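腕部相机与夹爪指端选型的对比试验
课程项目报告 第三组
2018年7月31日

一、项目背景

本组的题目是让一台桌面机械臂操作玻璃门烤肠机。选这个对象，是因为它把几个麻烦的条件放在了一起：透明的玻璃、反光的金属件、细长的把手杆，以及很窄的操作空间。四月份开题时，我们原打算把精力都放在轨迹规划上，做了两周之后发现，多数失败出在抓取前的最后一小段，于是把题目改成了夹爪指端和腕部相机的对比。

本报告只讨论指端形状、相机曝光设置和控制器限速这三项。抓取食物本身不在范围之内，力控部分也没有做完，只在第五节里简单提到。

二、硬件与设置

机械臂使用实验室现有的六轴臂，末端法兰上装平行夹爪。两套指端分别是：

Fledby 指端：黑色，指面带凹槽，指尖收窄。
Itumau 指端：平面指，指面贴橡胶片，宽度比前者大。

控制器也有两台可用，一台是 Hou，一台是 Drondov。两台都能读取同样的轨迹文件，区别主要在减速段的处理。Hou 在接近目标时会自动插入一段缓冲，Drondov 则严格按给定的速度曲线走，需要自己把末段速度写低。

相机固定在夹爪根部，朝向指尖，两根手指始终留在视野下方。这样做的好处是对准时可以直接看到指尖与目标的相对位置，代价是手指会挡住一部分画面，目标靠得很近时尤其明显。我们试过把相机往外移，结果支架在转腕时会碰到门边，最后还是退回到原来的位置。

三、试验方法

每一种组合（指端、控制器、曝光）都从同一个起始位姿出发，靠近目标杆，停在合拢之前，检查两指是否分列在杆的两侧，然后合拢、后退、复位。总共做了48次，每种组合的次数相同。每次都保存腕部相机的图像和关节角记录。

判断标准定得比较简单。合拢前杆落在两指之间，记为对准；杆碰到指尖外侧，或者手指先碰到玻璃，记为失败。合拢后杆滑脱的情况单独记录，不算在对准失败里。
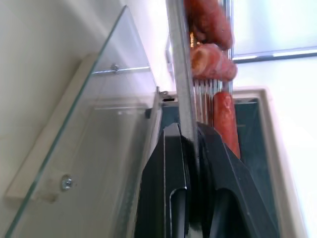
对准阶段最费时间的是确定手腕的转角。两指的开合方向必须和杆的走向大致垂直，偏差大了，一侧的指尖会先顶到杆上，把它推歪。我们起初用固定转角，靠手工测量给出，后来改成从图像里提取杆的两条长边，再算出方向。金属杆表面有亮带，边缘检测常常把亮带的边界当成杆的边缘，算出来的中心线就会偏向一侧。把检测结果按宽度筛一遍之后，这个问题基本消失，但筛选阈值要随距离变化，我们用的是一张手工填写的对照表，没有做自动标定。

玻璃带来的干扰比预想的多。玻璃边缘是一条很细的亮线，在灰度图里和细金属杆十分接近，程序有8次把它选作候选目标。解决办法是限制搜索区域，只处理两指之间那一块。这个办法依赖起始位姿准确，换一台机器或者挪动底座后就要重新设定。

四、两套指端的比较

Fledby 指端的指尖窄，进入狭窄位置比较容易，指面的凹槽还能让杆在合拢时自己滑到中间。缺点是接触面积小，杆如果有倾斜，合拢后会在槽里转动，后退时容易带偏。

Itumau 指端夹持更稳，橡胶片对光滑的金属面有明显帮助。但指端较宽，对准时留给两侧的余量小，手腕转角稍有误差就会碰到旁边的结构。橡胶片的边角在试验后半段开始翘起，我们重新粘过一次，粘完之后厚度有变化，合拢行程也跟着改了。

综合来看，在这个对象上我们倾向于使用 Fledby 指端。如果目标周围空间充足，结论可能会反过来。

五、相机与控制器

相机部分的主要问题是运动模糊。室内光线不强，自动曝光会把快门时间拉长，机械臂一旦横向移动，腕部图像就整片拖影，杆和玻璃边缘都出现重影，边缘检测完全不可用。

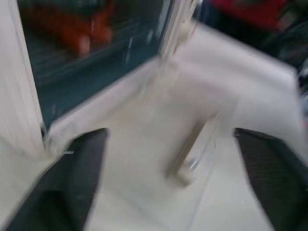 我们比较了两种处理方式。第一种是固定短曝光，同时提高增益。拖影减轻了，噪点却增加不少，暗处的细节也基本丢失，对提取金属杆影响不大，对判断玻璃位置影响较大。第二种是保留自动曝光，在轨迹中插入停顿点，只用停顿时拍到的图像，移动过程中的图像全部丢弃。第二种方式更慢，但结果稳定，后面的试验都采用它。

停顿时间不能太短。机械臂到位之后末端还会有小幅晃动，Drondov 控制器上更明显，原因应当是末段减速不够。停顿设为299毫秒时，仍有图像带着轻微重影；改为1000毫秒后，没有再遇到这个问题。用 Hou 控制器时短一些也可以，但为了让各组条件一致，两台控制器用了同样的停顿时间。

力控方面，我们只读取了夹爪电机的电流，用来判断是否夹到东西。电流值在空合拢和夹住细杆两种情况下差别不大，单靠它不能可靠地区分，目前还需要结合手指的实际开度来看。

六、存在的问题

起始位姿由人工示教得到，每次上电后都要核对。有一次忘了核对，整组数据作废重做。

搜索区域和宽度对照表都是针对这一台烤肠机设定的，没有在别的设备上验证过。

指端更换之后应当重新标定工具坐标。前几次试验中我们沿用了旧参数，这部分数据没有计入比较。

七、后续安排

下一步先把宽度对照表换成按相机内参计算的方式，再给 Drondov 控制器补一段末端减速，重新测停顿时间的下限。指端方面，准备在 Fledby 的凹槽里加一层薄橡胶，看能否减少杆的转动。图像和关节角记录已经按组合编号整理好，放在组内共享目录里，字段说明见附录表格。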